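Does a simulated clamp cell need the same safety rules as the real one?

Posted in Automation and Robots > Rules and Good Practice

benchwork_pete
We have a small arm cell at work that puts a blank on a fixture board and works toggle clamps. Before anything goes on the real arm we run it in simulation. My lead wants a written rule sheet for the sim stage and I've been asked to draft it. The floor in our model even has the yellow stripe, so someone put thought into it. My question is how much of the real cell's rules should apply to a simulated run. Do I write down speed limits and clear zones for something that can't hurt anyone? The scene is called Latitdale, if that matters to anyone here. Arm on a pedestal, one board, three red-tipped clamps.

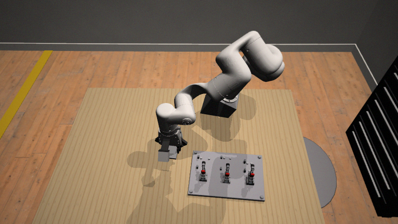
2 replies

oldcellhand
Yes, write them down. The sim is where people form habits. If a program is allowed to swing over the clamps at full speed in the model, that same program gets copied to the floor in April when everybody is in a hurry.

What we put on our sheet at Esquivel:

Speed within 200 mm of the fixture board is limited in the sim to the same value as on the floor. No separate sim setting.

The stripe on the floor is treated as the real boundary. If any link crosses it, the run is a fail, even if the part ended up in the right place.

Clamp state gets checked before the gripper comes down. Open or closed is a condition in the program. Don't assume it from the last step.

Run each program 15 times with the part start position changed before asking for floor time.

One more thing on parts. Have a rule for where spare plates go, and write it as a zone with dimensions.
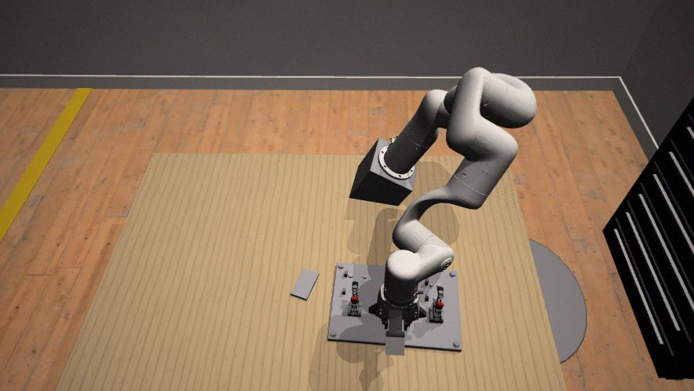
Keep-out zones are the item most people get wrong. They draw a box around the clamps and forget that the gripper body is a lot wider than the part it carries. With the plate held down at the near edge of the board like that, there is a red clamp tip on each side of the gripper, so the zone has to be worked out from the gripper's full width plus your margin. We use 6 mm and it has been enough. Also redo the zone for every clamp position, because a handle takes up different space folded than upright. Ours is a table with one row per clamp and a column for each state. It's dull to fill in but an inspector can read it.

If your lead wants a form, keep it to 2 pages. Anything longer gets signed without reading.

gamidum_user
I half agree with the reply above. Fail the run for crossing the line, sure. But 15 runs for every small edit is too many. We do the full set for a new program and a short set for a changed waypoint.

Things I would add:

1. State the clamp order on the sheet. When one handle is down and its neighbors are up, a reader should be able to tell which step the program is on.
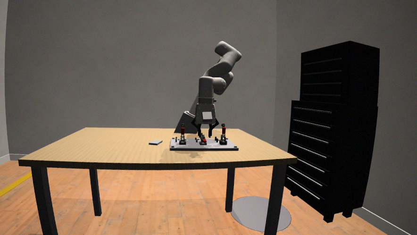 2. Log the version of the board model. We lost most of an afternoon at Starum to a board file with the pegs in the old places.

3. Save the gripper view along with the room view for every failed run. Reviewers argue less when they have both.

On number 3, make it a rule that both views carry the same run number and are stored together. We used to keep them in separate folders and they drifted apart.

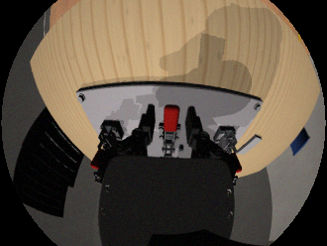
Name the folder by program first and run number second. Delete the passed runs after sign-off if space is a problem, but keep every failed one until the program is retired. And check your site's own rules before copying any of ours, your safety person may already have a form for this.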